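4. Fitting the stair handrail

Read this section through before you open the bracket pack. The Penrose handrail comes in two lengths, which join with the steel sleeve supplied. You will need a pencil, a spirit level, a drill and a 2 mm pilot bit.

4.1 Mark the wall at the top and bottom of the flight, measuring straight up from the front edge of the step. Keep the height the same at both ends.

4.2 Stretch a chalk line between the two marks and snap it.

4.3 Mark the bracket positions along the line. The first and last brackets go 100 mm in from the ends of the rail.

Note: on stud walls every bracket must be fixed into timber. Plasterboard plugs are not strong enough for this rail. 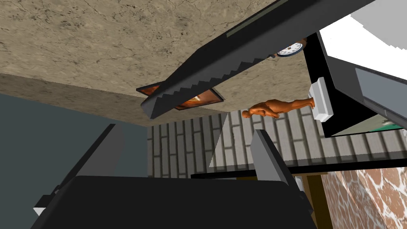
4.4 Check for pipes and cables with a detector, then drill the pilot holes.

Caution: switch off the power to any circuit that runs behind the stair wall.

4.5 Screw each bracket on loosely, with the cradle facing up. Rest the rail in the cradles and slide it until the overhang matches at both ends.

4.6 Tighten the wall screws first, then the cradle screws. Do not use a power driver on the cradle screws, as the heads strip easily.

4.7 Fit the end caps with the glue supplied and leave them for 45 minutes. Keep weight off the rail during this time.

If a bracket is missing, contact Plotwood spares and quote part 3674.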